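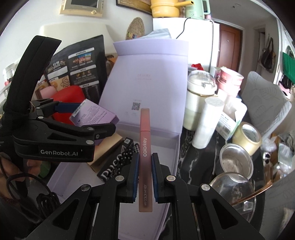 Packing a gift box is harder than it looks

2 September 2022

Print this post | E-mail this to a friend

I have been keeping a list of household and packing jobs that a machine might take over, sorted by how likely I think each one is. Packing small cosmetics into a presentation box sits near the bottom, next to folding fitted sheets. Several readers wrote in May to say I had it far too low, so this post sets out the reasoning.

A lip gloss tube is an easy object to hold. It is slim, rigid and light, and a parallel gripper with padded fingers closes on it without much fuss. If the job stopped there, it would be solved. Holding a tube upright in clear space needs one degree of freedom in the fingers and a sensible limit on force.

The trouble starts at the box. A lidded gift box on a kitchen table has other things next to it: a printed card, a piece of cardboard, a snack bag, a roll of tape. The lid has to stay up while the hand goes in under it. The tube has to be turned from upright to flat, and the fingers then need room to open on both sides of it. Two padded fingers and their linkage take up a good deal more width than the tube does. A person slides the thing off a fingertip and nudges it into line. A parallel gripper has nothing to nudge with except the outside of its own fingers.

Redano and the shop floor

Redano packs gift sets by hand for small cosmetics sellers, and I spent an afternoon there earlier in the year. They had tried a single-arm cell from Bornex on one product line. Over the trial it was given 2,000 sets and finished 1,262 without a person stepping in. Of the failures I was shown in the log, most were put down to placing and to lids. Very few were drops.

That is a poor result for a packing line, where a person has to stand by the cell anyway. It would be a poor result at home too, for a different reason. Redano could fix the box in a jig and feed the tubes in one orientation. My table has no jig, and the paper towel roll is never in the same place twice.

Two hands

The Birhane design uses a pair of grippers, one to steady the box and one to place. I think this is the right direction. With the second hand on the lid, the placing hand can come in at a lower angle. The cost is timing: two arms in a small space must keep out of each other's way, and the planner becomes slow when they can't. In the runs Andorier published, the two-handed version managed 300 placements in the time the single arm took for 100 more than that, with fewer lids knocked shut.

Revised positions on the list

Picking up a rigid tube: done.
Standing it on a clear surface: done, if slow.
Laying it in an open tray: close.
Laying it in a lidded box on a crowded table: some years off.
Tissue paper, ribbon, closing the lid neatly: no change.

I will move the fourth item up one place. Fitted sheets stay where they are.

Print this post | E-mail this to a friend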